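16 February 2018, Clinder cell

Wrist camera offset, again. Hennessy sheet says re-teach every 100 cycles. I doubt it helps. Did it at 35 and drift came back the same. Lens bracket screws nipped up, cable tie moved back from joint 5. Using the dark seam between the pale grey panels as reference line for now. 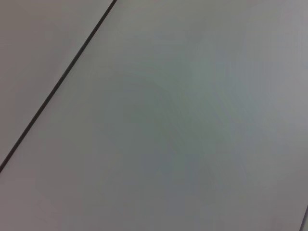

Plosville bench replied that a seam is no datum and we should fit a proper target plate first. Fair, but I want the bracket ruled out.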